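Pedgate Hinged Presentation Box with Molded Insert
Sold by Wurnetti Packaging Supply

We love a good box, and the Pedgate is one we keep coming back to. It's a cardboard box with a hinged lid and a white molded insert that holds an odd-shaped item in its own set of hollows. If you ship small devices with curves, handles or bulges, you know how hard it is to find packaging that keeps them still without a pile of loose paper!
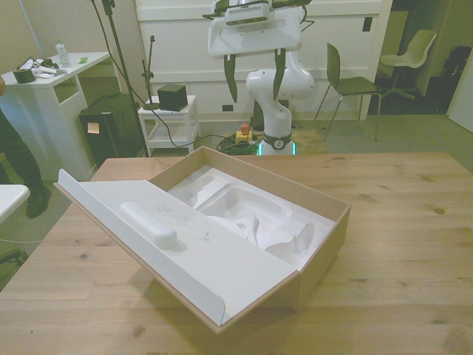 The tan outside is plain on purpose, so a label or a stamp shows up well. Open it and everything turns white. The big rounded recess takes the main body of the product, and the curved pockets next to it take the parts that stick out. We really like the long rounded bump in the lid (our packers call it the capsule), which presses down lightly when the box is closed.

The insert comes from Grutov, who cut a new mold to your drawing. Send them a sample if you can, they work faster from the real thing. Minimum run is 3000 boxes for a custom shape, and the price drops again at 4000.
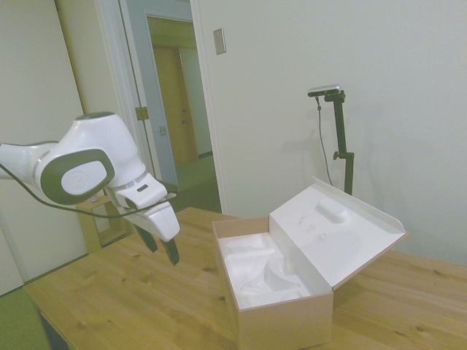 Pedgate box, lid open, insert empty.

The inside of the lid is also a nice place to write. Pencil and pen both take well on the white surface, handy for a batch note or a quick hello to the customer. Printing there is available on custom runs.

Taheri, the smaller box in the same range, has the same hinge and a shallower insert. It suits cables, chargers and other add-ons, and the two stack neatly on a shelf.

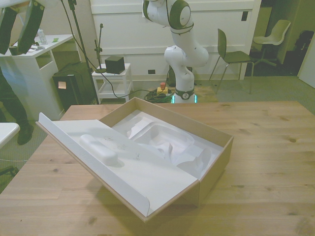
Lid folded back to show the raised capsule.

Ordering
Sample pack: 3 boxes, stock insert
Custom mold: allow 6 weeks from approved drawing
Outside: plain or one-color print
Inside: white only
Orders for December delivery should reach us early in the fall, as the molding schedule fills up fast.

Page updated 2024-08-15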